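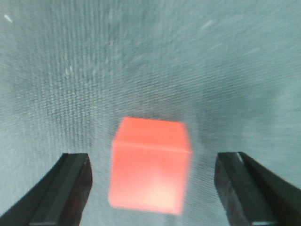
Maarja Jaunzems asked whether the Wiltley 60 cloth can be washed with the cover still stretched on the board. It can't. Release the edge clips first, then wash the cloth flat or in a net bag.

Wiltley 60 Table Cover
Made by Celtton

The Wiltley 60 is a woven cover for craft, sewing and display tables. It is cut from one piece, with no center seam, and has a matte face that does not throw glare under a desk lamp. The back has a light rubber coat to limit slip on painted or varnished tops.

Specification
Width: 60 inches
Edge: double-turned hem, lockstitched
Clips: 18, spring steel, supplied
Wash: cool, mild soap, no bleach
Dry: line only – tumble heat will crack the backing
Iron: face side only, low setting

Fitting
Lay the cloth face up and square the hem to the long side of the table. Clip the corners, then work toward the middle of each side. Clips open wide enough for tops up to 2 inches thick. For thicker tops, order the Steinbach long clip, sold separately.

Color
Dye lots vary. If two covers will be used side by side, order them together and ask for a matched lot in the notes field. Covers from different orders are not exchanged for shade.

Known limits
Solvent glue will mark the face. Rotary cutters will go through it, so use a mat. The cover is not rated for outdoor use.

Page revised 2019-12-14: clip count corrected. Trade orders go to Henrique Marinho at the Jenelov warehouse. Cut pieces and opened clip packs cannot be returned.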